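Towel Day at the Listdale House

Filed under: Home & Laundry, Photo Galleries
3 min read

I finally went through every towel and blanket we own!

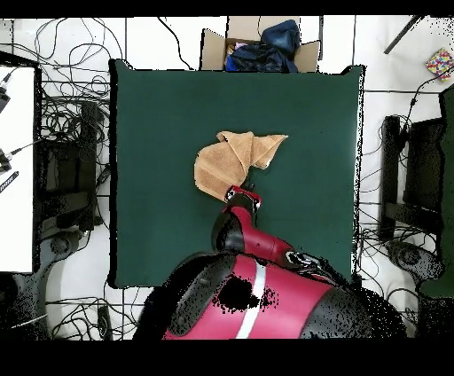 The tan towel on the green mat

I love this color next to the dark green – it makes me want to redo the whole bathroom. The towel is still a crumpled heap with one corner poking out to the side, and the open cardboard box behind it has something navy spilling over the flap.

The folding

I fold in thirds the long way, then in half, then in half again. My shelf is 30 inches wide and that fold fits three stacks across with a bit of room for washcloths. If a corner sticks out I just tuck it under and move on, life is short.

The box

Anything navy or pink goes in the cardboard box until I find a shelf for it. I had a nice woven bin from Hudard picked out, but it was $54 and the box was free, so the box stays for now!

The keepers

We're down to 25 towels, including the scratchy beach ones that only come out in June. I couldn't part with those – they've been to the lake at Nekasow every summer since we moved here.

Next up

Sheets. I've been putting those off because of the fitted ones, which I still roll into a ball and hide at the back of the closet. If you have a fold that works on deep corners, leave it in the comments, please!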